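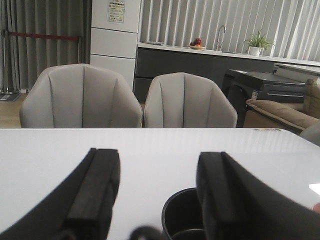 Brudlow, Sat 30 May

4. Setting up the tasting table

This section is for the person who prepares the tasting room before the guests arrive. Please read it to the end one time before you begin. Section 3 (deliveries and storage) should be finished already, and the refrigerator should be switched on since the evening before.

The room is prepared for two guests at a time. Each guest has one upholstered chair at the white table. The host stands on the opposite side.

4.1 Cleaning the table top

The table top is glossy and it shows every finger mark, so the cleaning is done first and with care.

1. Remove everything from the table, also the label sheets and papers.
2. Wipe the top with a soft damp cloth. Use lukewarm water and one drop of washing-up liquid.
3. Wipe again with clean water.
4. Dry with the second cloth, always in the long direction of the table.
5. Bend down and look along the surface towards the light. Streaks are seen best from this low angle. Repeat step 4 where it is necessary.

CAUTION: Do not use scouring powder, the rough side of a sponge or any cleaner with alcohol. The gloss can not be repaired on site.

Note: The cloths are in the drawer marked Ivon. The blue ones are for the table and the yellow ones for the floor. Please do not mix them in the wash.

4.2 The chairs

The chairs are light grey and have a curved back with stitched channels from top to bottom. Crumbs and dust collect in the channels.

1. Pull both chairs away from the table, one by one. Lift them, do not drag, the wooden floor is soft.
2. Brush the back with the upholstery brush. Follow the stitching downwards.
3. Brush the seat, and then under the chair on the floor.
4. Put the chairs back side by side with a narrow gap between them. The backs face the table.
5. Push them in until only the upper part of the back is higher than the table.

If you find a stain, do not rub. Press a dry cloth on it and write the stain in the room book. Pentti Eskola orders the cleaning of fabric in June and needs to know which chair it is.

4.3 Curtains and barrier

1. Draw the grey curtains closed. They should hang straight down to the floor with even folds. If one fold is caught, free it by hand from the bottom, never pull from the top.
2. Check the barrier in front of the curtains. Both posts must stand steady and the red band must hang between them.
3. Check that the small dark mat on the floor lies flat. A curled corner is a danger for those who walk past.

CAUTION: Guests do not go behind the barrier. If a guest asks for the toilet, show the way through the main door.

4.4 Refrigerator

1. Read the notice near the top of the door. It is changed from time to time, so please do read it again even if you know the old one.
2. Open the doors for a short time only.
3. Take out the bottle of cold water and the milk 15 minutes before the guests arrive, not sooner.
4. Close each door and press it with the flat hand until you feel that the seal is holding.

Note: When a new notice is taped to the door, take the old one away first. Tape on top of tape leaves glue, and it took Tyyne Honkanen a whole afternoon to get it off last winter.

4.5 Cups and portions

We use black cups. The colour of the drink should not influence the guest, and in a black cup it is hard to judge it.

1. Rinse each cup with hot water and dry it inside and outside.
2. Hold the cup to the lamp and look into it. Dried residue is difficult to see on black, so feel also with a clean finger along the inside of the rim.
3. Place the cup on the table on the host's side. It is moved to the guest only after it is filled.
4. Measure 200 ml for a full portion. For the comparison round use 171 ml, as the recipe card says.
5. Do not fill from the Kong jug directly. Pour first in the measuring glass.

4.6 Labels and paper

1. Lay the printed labels flat near the far corner of the table, on the guests' side, so that the middle stays free.
2. Lay the answer paper at the same end. One sheet is enough for one round.
3. Keep both away from the place where you pour. The ink of the labels is not waterproof.

New labels are ordered from Astatel in boxes of 2000. Order when you open the last box. The order number is 325.

Continue with section 5, Receiving the guests.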